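Scrubbing tubs for a living, week three

Tue 26 January

I said in my last post that I would write down how the collection work goes once I had done enough of it to have an opinion. I have now done enough of it.

For anyone new here, I work on a project called Olis. The goal is a policy that can clean a bathroom: tub, sink, toilet, the shelf with the bottles on it. My part is gathering the examples it learns from. I don't write the training code. I hold a pair of grippers and do the cleaning myself, over and over, and what the grippers and the cameras record gets turned into data.

The target for the tub set is 2000 usable episodes. As of last night we had 900. An episode is one complete go at one instruction, for example "wipe the far rim from left to right" or "pick up the pouf and put it on the near rim." Short ones are over in 20 seconds. The long wiping ones take more than a minute, and those are the ones I mess up.

When I started I assumed that more was better and that speed was the thing to work on. Kaja Lepik, who runs the tub set, watched me do a morning of it and then deleted most of what I had done. I was fast, but I was doing every episode the same way. I always took the pouf with my right gripper, always from the same side, and I always started from the drain end. A model trained on that would learn one motion and be lost the first time the pouf was somewhere else.

So now there is a sheet. Before each episode I read a line off it that tells me where the pouf starts, which hand takes it, and where I stand. I don't get to choose. It's slower and more boring and the data is much better for it.

The other thing Kaja changed was how I approach an object. With my own hands I would just grab. With the grippers I used to close early and then nudge until I had hold of something. On playback you can see the fingers shut on air, open, shut again. All of that goes in as if I meant it. Now I move in, stop for a moment, close, stop again, and lift. If I miss, I finish the episode anyway and mark it as a miss. We keep the misses in their own folder, and Kaja says they may be useful later for teaching recovery. I'm not fully convinced, but it costs nothing to save them.

A pouf turns out to be a hard thing to hold. It is mostly air. Squeeze it a little and it gives, squeeze it more and it bulges out past the fingers, and if you only have the outer loops you will drop it halfway along the rim. I try to get the fingers in deep enough to feel the middle resist. There is no sensor reading for that in our setup. It's just in my hands, and I hope enough of it shows in how far the jaws close. 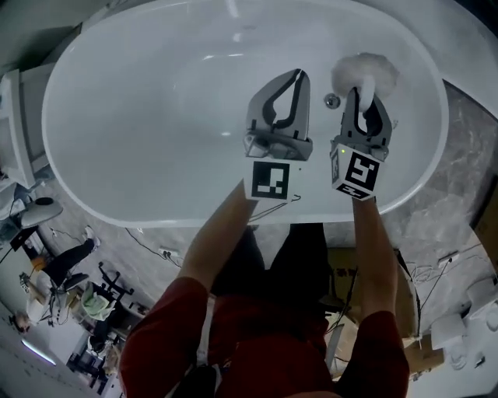

Olis Home Tasks Team, Data Collection

The far rim is my least favorite part. The tub is freestanding, so in theory I could walk around it, but the sheet says near side for most of the lines and I have to lean. By the end of a block my lower back knows about it. I asked about raising the tub a little and was told no, people's tubs are on the floor. Fair enough.

The markers on the grippers have to stay in view for the tracking to work well. If I roll my wrist too far, or let one arm pass in front of the other, the position of that gripper starts to drift. You don't notice while you are doing it. You find out at review, when the path on the screen jumps sideways. I lost 36 episodes in one afternoon that way, all from the same habit of dropping my left arm while the right one worked. Jayson Cabrera found it. He handles the review side and sends me a list at the end of each day with the bad ones and a word or two about why. "Left hidden." "Left hidden." "Left hidden." It was a long list.

What fixed it was giving the left hand something to do. Now I keep it up and open over the tub even when the instruction only needs the right. Jayson pointed out that this means the model will probably learn to hover its left hand too. We talked about whether that matters and decided it doesn't for now. For two-handed tasks, like steadying a bottle while the other hand takes the cap off, it might even help.

Cables are the other daily nuisance. I lay mine out before a block so that there is slack on the side I'm going to lean toward. If a cable pulls tight in the middle of a wipe, you feel it in the wrist and your path bends, and the model has no way of knowing why. Those go in the discard pile. I also check the floor before I step sideways, having caught a foot once in the first week. No damage, but I swore on the recording. We don't use audio, fortunately.

My routine, since two people asked after the last post:

I start with a calibration. Open both grippers all the way, close them all the way, hold still, repeat. Then one throwaway episode that I don't save. Then blocks of short tasks with a real break between blocks, meaning I put the grippers down and go sit somewhere. The long wipes I do before lunch while my arms are fresh. After lunch it's pick and place only. I tried it the other way around and my discard rate went up.

Between blocks I write notes by hand. They're short: pouf too compressed, swapped it. Lights changed at the window end. Stood too close. Jayson types them into the review tool the same evening, and more than once they have explained something odd in the plots that would have taken him an hour to work out.

We did one early test on the arm last week with a model trained on the first part of the set. It could find the pouf nearly every time. Picking it up was less reliable, and wiping was poor. It would put the pouf down on the rim, drag it a short way, and lift off, as if the job was done. Kaja thinks we have too many episodes where the wipe is short, and she's likely right, because those are the easy ones and we did them first. The sheet for this week is nearly all long wipes. See above about my back.

I get asked whether it's strange to spend all day cleaning a tub that isn't dirty. A bit. In the first week I caught myself looking for actual soap scum. Now I think about coverage, whether the path overlaps the last one, whether I am pressing evenly around the curve where the rim turns. I have also become very critical of how I clean my own bathroom, where I apparently skip the same corner every time.

Next up after the tub is the sink, and there the trouble will be the faucet, which gets in the way of everything. Kaja wants to begin with dry wiping only and leave running water until much later. I'll write about that once I've done a couple of weeks of it.

If you do this kind of work with a different gripper, I would like to hear how you deal with soft objects. Comments are open. I read them in the evening, usually lying flat on the floor.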